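Working Next to the Fruit Arm: A Guide for Packing Staff

At the Tulville packhouse, the arm on table 2 now takes single bananas for the Istia snack boxes. Packers who used to place fruit by hand have moved to checking and box closing. The steps below cover a normal shift.

Before you start

1. Wipe the table and let it dry.
2. Open the fingers all the way from the panel and look for peel or tape stuck on the inside faces.
3. Set the box counter to 250. Sullau orders are the exception and run at 300.

Feeding fruit

4. Lay down one banana at a time. Leave clear table on both sides so the fingers have room to come down.
5. Greenish-yellow fruit is fine. Put soft or split fruit in the gray bin.
6. Leave any tag on. Labels are checked at the closing station.
7. Step behind the floor line and press Ready.
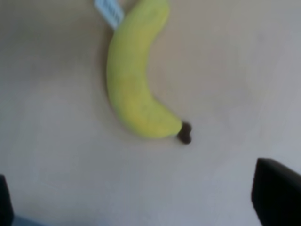
Gripper view of a banana on the table, fingers open.

If the arm stops

Press Hold before you reach in, even to turn one banana. Move the fruit, step back, and press Ready again. After two stops in a row, call the line lead and place by hand until it is cleared.

What changes for you

The line does roughly 4000 boxes a week. Placers now rotate between feeding and closing every two hours, and the lead posts the rotation on Friday. Pay grades stay the same. Anyone who wants panel training can sign the sheet by the Dong scale.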